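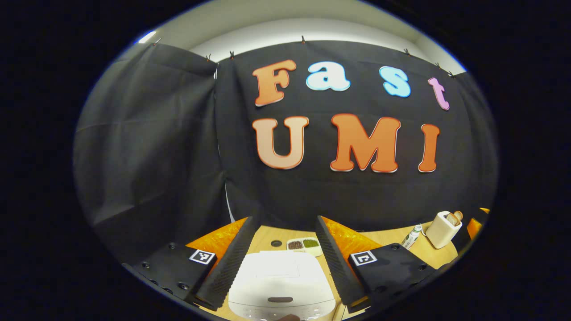 Vasylyna Sirko was packing orders at Zunisel for six years before the first arm came to her line in February. Now she teaches it. She takes the hand tool, does the task herself, and the arm learns from the recording.

"In the beginning I was a little angry," she told me. "I thought, I am showing it how to take my place."

Her team had 43 people then and has 41 today. Two of them moved to the Skultton warehouse, by their own wish, she says. The pay for teaching is a bit higher. On a good shift she records up to 161 tries.

"My back is better. My head is more tired. Before, I could think about my garden the whole day, and now I must think about my fingers."

What does she miss? The talking, she answers at once. At the old table they stood four together.

"With the tool you should be slow and the same every time. You cannot laugh in the middle."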